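How to Fold a Week of T-Shirts on Top of Your Bed

I love a drawer where every shirt stands up on its edge like a file folder, and I want you to have one too! The method takes one evening to learn, and the bed is the best folding table in the house.

What you need: clean shirts, a flat surface, and a drawer at least 9 inches deep. I use the Rollent dividers, but cut-down shoe boxes work fine.

Getting set up

Clear the bed and pull the sheet tight. Shirts slide around on a loose sheet and you end up chasing the hem. Bring the shirts over one at a time (dumping the whole basket in the middle is how I used to lose half my folding space). Turn everything right side out first, and button any polo collars.

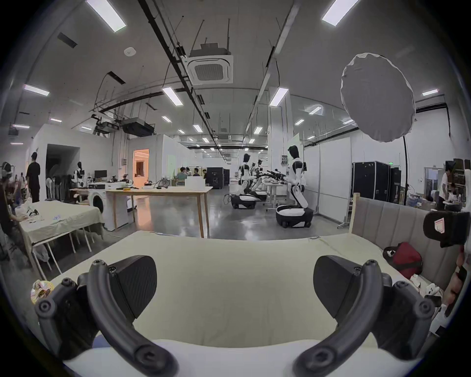
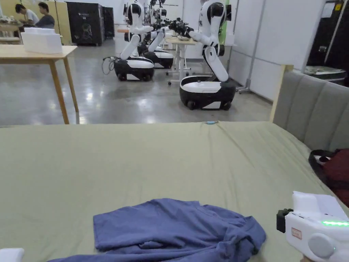
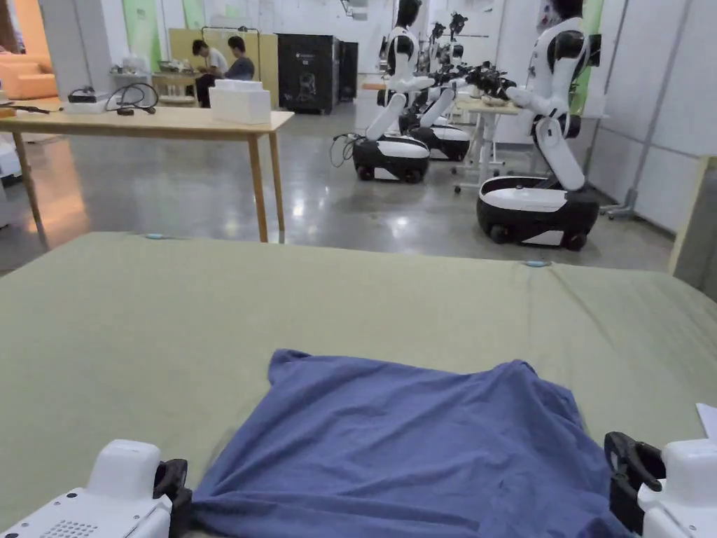
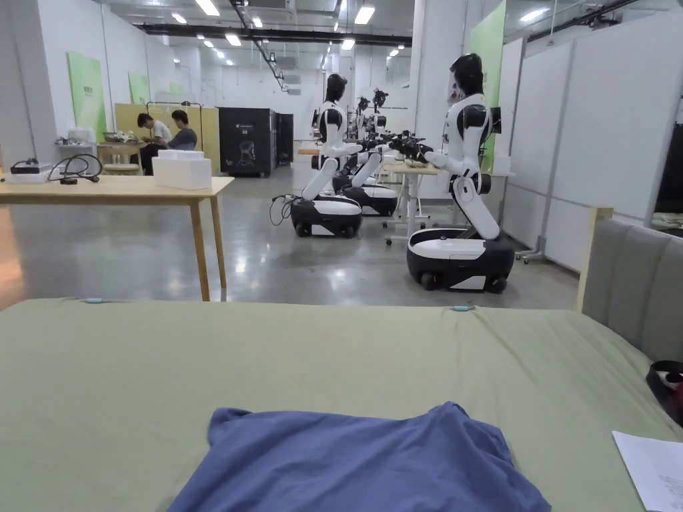
Bed surface in the first picture; a crumpled blue shirt in the other three.

The fold

1. Lay the shirt face down with the neck pointing away from you. Smooth from the middle out to the sides with flat hands.

2. Bring the left side in to the center line and flip the sleeve back on itself. Repeat on the right. You should have one long, even strip.

3. Fold the hem up until it stops an inch short of the neckline. Leave that gap! It keeps the collar from getting squashed.

4. Fold in thirds from the bottom. Stand it up. If it flops over, the strip was too wide, so open it out and bring the sides in a little more.

Heavy cotton does better folded in half at step 4. Slippery running shirts are the hardest, and I roll mine.

Filling the drawer

Start at the front and work back, folded edge up. Leave a hand's width free so you can pull one shirt out without dragging its neighbors along. Dark colors go at the back in my drawer, but Berhanu Assefa, who taught me this fold, sorts his by sleeve length and swears it's faster.

Next up in March: fitted sheets, and yes, they really can be folded flat.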